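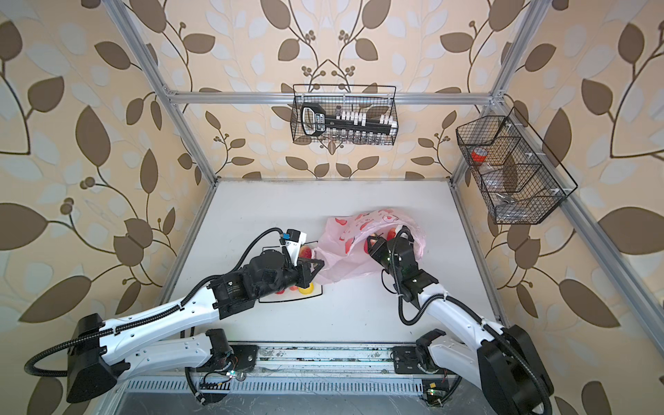 My aunt Milagros Pangilinan moved to Mardale in March, and since then I go to her every second Friday for lunch. The bus takes 11 stops. At first I read a book on the way, but now I only look out of the window and try to remember the names of the streets.

She is teaching me to cook without a recipe. I find this very difficult. When I ask how much salt, she says "enough," and when I ask how long, she says "until it is ready." Last time my rice was too soft, but she ate two plates of it. Next time we will make the soup of my grandmother.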